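Como enviar uma demo a um blogue de música independente

Publicado em janeiro
Por Hedvika Zelenák

As presentes orientações destinam-se a cantores, compositores e pequenas editoras que pretendam submeter uma gravação à redação da Gisteck ou a publicações semelhantes.
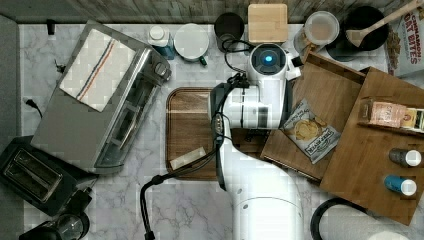 1. Escolher a canção

Envie uma única faixa, já misturada. A redação recebe 400 propostas por mês e ouve, em regra, apenas o primeiro tema de cada mensagem. Versões ao vivo são aceites, desde que a voz se distinga com clareza. As maquetes com letra provisória devem ser guardadas para mais tarde.

2. Preparar a ligação

Utilize uma ligação privada de audição direta, sem palavra-passe e sem prazo de validade. Não anexe ficheiros de áudio. Se a faixa ainda não tiver sido editada, indique o mês previsto de lançamento e se existe embargo.

3. Redigir a mensagem

O assunto deve conter o nome do artista, o título da canção e o género, por esta ordem. No corpo do texto, apresente o projeto em três ou quatro frases – a localidade de origem, quem toca, quem produziu. Comparações com outros artistas são admitidas, até ao limite de duas. Benoît Boyer, responsável pela secção de novos autores, recomenda que a biografia completa siga em documento separado, com um máximo de 400 palavras.

4. Juntar os elementos de imprensa

- Uma fotografia horizontal, com indicação do autor.
- A capa do single, se já existir.
- A letra, sempre que não seja cantada em português ou inglês.
- A ficha técnica, com os créditos de composição.

5. Aguardar e insistir

O prazo normal de apreciação é de 19 dias. Findo esse período, pode ser enviada uma segunda mensagem, em resposta à primeira – nunca uma nova. Na ausência de resposta ao fim de 29 dias, considera-se que a proposta não foi selecionada. O mesmo artista pode voltar a candidatar-se com outra canção.

As propostas de editoras, incluindo as representadas pela Clolside, seguem o mesmo procedimento e não têm prioridade na audição.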